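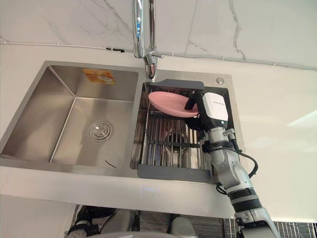

Right arm on the pink plate, over the rack. Left arm parked low.

Friday, September 8, 2023

Sink day again. The job is still "plate from rack to left bowl, let go, back off," and I'm teleoperating the whole thing with the leader arms while Idun runs the recorder and tells me when I'm being sloppy (often!). Started at 1521 after Florian finally got the wrist firmware to stop complaining, and packed up at 1844 with my shoulders on fire.

46 demos recorded, 11 thrown out. Most of the bad ones are from the first half hour, when I was still coming at the plate from too far forward and bumping the rim before the fingers had closed. It slides along the rods, I chase it, and then the policy gets to learn chasing. Not what we want. After that I switched to pinching the rim on the right side with the wrist rolled out a bit, and things got a lot calmer.

Notes for whoever drives next:

Stay low coming off the rack. The faucet hangs right over that back rim and the leader arm gives you no feeling at all for how close you are. I tapped it twice. No damage, but Idun has marked both in the log, and both are in the 11. I now pull toward myself first, then lift, then swing left. It looks fussy on playback but it's repeatable.

Don't squeeze. The trigger on the right leader is very touchy in the last bit of travel, and if you go all the way in, the plate pivots between the fingers and tips up. A light pinch is plenty for this plate. Mirjam wants to add a soft stop in the Jarico config so we can't overdo it, and I'm all for that.

Pause before release. I've been counting "one, two" in my head with the plate over the left bowl before I open the fingers. Heidrun asked me last time whether those pauses would hurt training and I said no, and now I'm less sure – they're all pretty much the same length, so the model may just learn to sit there. Tomorrow's me should ask her to look at the action histograms before we record another full set.

Cable on the right arm: still the big loop down to the elbow. It hasn't snagged yet, but when I reach for the back left of the rack I can see it swing, and I drive more timidly because of it. Florian says he'll re-tie it. I've heard this before, Florian.

Start positions: we moved the plate a little after each keeper, but looking through the thumbnails I think I kept putting it down toward the back left out of habit. Need more starts near the front edge and on the right. Seul-gi's idea is tape marks on the dark gray edges of the rack, which would be quick, but I worry the policy will latch onto the tape. Maybe just a printed list of spots beside the laptop?

Tried three demos at the very end with the left arm steadying the rack. Horrible. Too much for one driver with one brain. Saved them in the scratch folder under Enotach, please don't merge them.

Also wipe out the left bowl before the next session, there's a little hair or fiber lying in it near the right side and I'd like it out of the data.

To do: upload keepers to the Nenidholm share (Idun), soft stop (Mirjam), cable (Florian!!), start position list (me), ask Heidrun about the pauses (me).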